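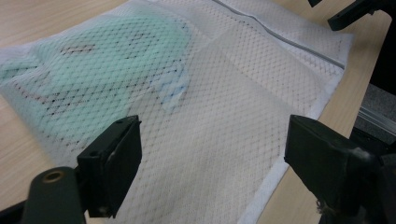

*Figure 1. White mesh laundry bag with a gray zipper, holding a folded mint-green garment.*

# Drestero Laundry Bagging Collection

Maintained by the Rebane Household Textiles Group, Relonport
Contact: Dinesh Gamage, collection editor
Last revised: Aug 2, 2020

## Summary

The Drestero collection documents the sorting, bagging and unbagging of household laundry on a table surface. It contains 4,000 still images covering 200 bagging sessions. Each session concerns a single mesh bag and the garments assigned to it. The collection is intended for the study of garment handling, fabric visibility through netting, and closure state.

Figure 1 is representative of the category `partial_fill`. The garment lies in one half of the bag and the other half appears empty. Items in this category are common in the collection, as many households bag one delicate article at a time.

## Contents

| Folder | Contents |
|---|---|
| `bags/` | Still images, grouped by session |
| `garments/` | Reference sheet for each garment |
| `labels/` | One label file per session |
| `docs/` | Sorting guide and revision notes |

The reference sheets describe 97 garments. Socks are entered as pairs. A garment that was replaced during collection keeps its original number, with the letter `b` added.

## Bag types

Three bag types are recorded.

- `fine_mesh`: netting with small openings. Used for lightweight garments, hosiery and items with printed decoration.
- `coarse_mesh`: netting with large openings. Used for sweaters and towels.
- `lined`: mesh on one face and solid cloth on the other.

The bag in Figure 1 is labeled `fine_mesh`. Its diamond-patterned netting leaves the color of the garment readable but softens small details. Printed markings on the green cloth show only as thin broken lines, and labelers are instructed not to transcribe markings of this kind.

## Label fields

**`fill`** takes the values `empty`, `partial_fill` and `full`. The value is assigned by area with the bag lying flat, and thickness is disregarded.

**`main_color`** records the color of the largest garment as it appears through the mesh. Labelers do not correct for the whitening effect of the netting. Mint green, aqua and pale green are all entered as `green_light`.

**`second_item`** takes the values `yes`, `no` and `uncertain`. The value `uncertain` applies where a patch of a different color could be a tag, a print or another piece of clothing. The small area of brighter blue near the edge of the green garment in Figure 1 is such a case.

**`closure`** records the zipper as `open`, `closed` or `not_determined`. The last value is required whenever the full length of the zipper and the position of the slider cannot both be confirmed.

**`fold`** records whether the garment was placed flat, folded or loose. Sleeves and collars are not labeled separately in this version.

## Known limitations

White garments in white bags are difficult to outline, and 42 sessions carry the flag `low_contrast` for this reason. Users measuring garment area should exclude them or report them separately.

The collection does not record washing temperature, detergent or fiber content. It should not be used to draw conclusions about fabric care.

Sessions added in February were labeled under an earlier guide in which `second_item` had no `uncertain` value. These have been reviewed in part. The review status is given in `docs/revisions.txt`.

## Terms of use

The collection may be used for teaching and noncommercial research. Redistribution of individual folders is permitted when this file is included. The Miltora sorting guide in `docs/` is supplied under separate terms, which are printed on its first page.

Corrections should be addressed to the collection editor and must state the session number, the field concerned and the proposed value.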